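Ticket: Spielküche Gruppenraum 2 - Geschirr rollt, Teile fehlen beim Aufräumen
Gemeldet von: Waraporn Intarasuk
Bearbeitung: Odair Teixeira
Bereich: Ausstattung / Spielmaterial
Priorität: niedrig
Status: in Bearbeitung
Eröffnet: 8. Juni

Fehlerbild
Becher aus dem Satz Giva kippen auf der weißen Tischplatte und bleiben auf der Seite liegen. Kleine Lebensmittel (Obst, Blattteile) landen neben dem Tisch und werden beim Einräumen übersehen. Die Ketchupflasche liegt dauerhaft auf dem Teller, obwohl sie laut Einräumplan stehend in die Kiste Jandus gehört. Rückmeldung aus der Gruppe: Aufräumen dauert zu lange, Satz wird unvollständig zurückgegeben.

Umgebung
Tisch mit weißer Platte, kleine Bohrungen in der Oberfläche. Geschirr Kunststoff, gemischt aus zwei Lieferungen. Spielobst aus dem Bestand Lundulero.

Befund Obst und Becher
Blassblaugrüner und blauer Becher liegen, Öffnung jeweils zur selben Seite. Banane, Pfirsich und Orangenscheibe frei auf der Platte, Erdbeere neben dem Teller. Die hellgrüne Schale steht nahe an der Tischkante. Zwei schwarze Becher stehen neben dem Tisch auf der grauen Fläche, dazwischen ein grünes Kleinteil und ein grünes Blatt.

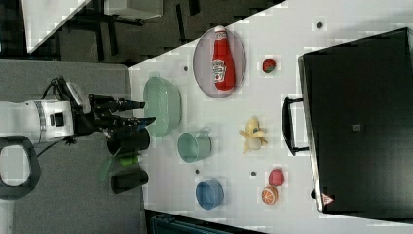
Maßnahme 1: Platte prüfen
Wasserwaage längs und quer aufgelegt, keine Neigung messbar. Tischbeine fest. Die Bohrungen sind als Ursache auszuschließen, die Becherböden liegen auch direkt darüber plan auf. Ergebnis: kein Mangel am Tisch.

Maßnahme 2: Becher prüfen
Böden gereinigt, Grate nicht feststellbar. Leer ist der Schwerpunkt wegen des Henkels leicht versetzt. Bei einem Stoß gegen die Platte kippt der Becher zur Henkelseite - reproduziert in 3 von 5 Versuchen. Mit 200 g Füllung kein Kippen. Beschweren kommt für den Alltag nicht in Frage.

Maßnahme 3: Anordnung
Vorschlag: Sieb und Teller in die Tischmitte, Becher stehend daneben, Topf mit Pfannenwender an den Rand. Kleinteile nicht lose ablegen, sondern in Sieb oder Schale. Flasche nach Gebrauch zurück in die Kiste.
Stand auf dem Tisch: mintgrünes Sieb leer, der blaugrüne Becher steht, der grüne Pfannenwender liegt quer über dem schwarzen Topf. Flasche weiterhin liegend auf dem Teller. Zwei kleine rote Teile und ein flaches gelbes Teil liegen noch lose - Punkt Kleinteile damit offen.
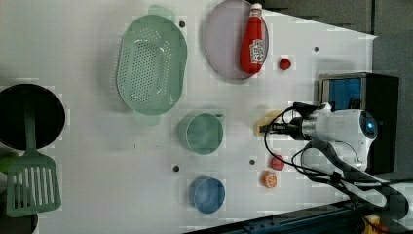

Chutima Ongart: Sieb als Sammelbehälter bitte nur für Obst. Die Blattteile hängen sonst in den Löchern, das hatten wir beim alten Satz von Thaweesak auch. Für alles Grüne lieber die Schale, und die weiter weg von der Kante.

Odair Teixeira: Übernommen, Einräumplan entsprechend geändert. Flasche bleibt als eigener Punkt im Ticket. Wiedervorlage im Juli.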